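Skulano forum > Cells & Grippers > Maintenance
Thread: right finger sits lower than left, skimming the bread

skomis_131
Bread cell, two arms. Pick arm's right finger rides low, nearly on the loaf before it even closes. Re-zeroed the gripper, no change. Fingers are the ribbed grey ones on white mounts. Anyone?

Liis Jankauskaitė
Fingers or wrist? Check the collar first. If the flange is clocked a bit off, both look uneven from the side. Photo at the pre-grasp pose pls

skomis_131
Stopped over the flat braided one, open —

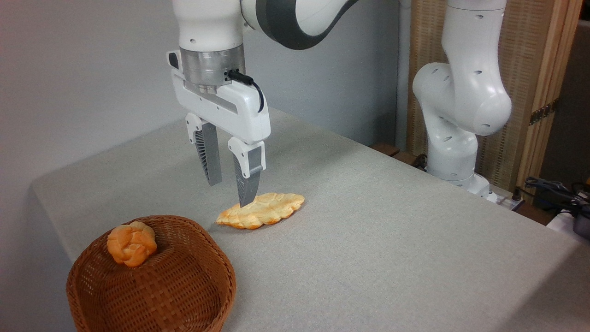 Reply #4
simkus911
Thats camera angle mostly. Left one is further back. I wouldn't touch the mounts, just raise the approach 4 mm and get on with it.

Reply #5
Liis Jankauskaitė
Disagree. Raising the approach hides it, then you're chasing it again in March. Put a square on the cloth — no, take the cloth off, square on bare table. Jog down slow, see which tip touches first. And watch that cable loop by the collar when you rotate, ours at Skunuvard snagged.

Reply #6
simkus911
cloth off means redoing table height tho

Reply #7
skomis_131
Will do the square tonight after 6. Writing down table height first, program 481. Colour me nervous about the mount screws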